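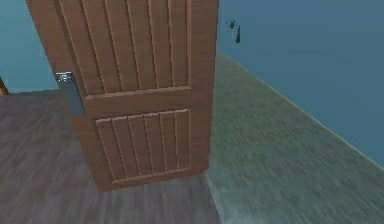
Do you record everything in simulation?

For doors, yes. I drive the simulated robot myself with a gamepad, and every try gets saved as one example. We're at 1690 so far, 726 of them with paneled doors like the brown one.

Why start with the door partly open?

Variety! I start some shut, some ajar, some nearly wide open -- otherwise the model only learns one swing.

Do you keep the bad tries?

I do, but they get their own label. Byung-chul Geum reviews those before Enley trains on anything.

Can I send in my own examples?

Please do -- batches of up to 400, and put the handle side in the notes.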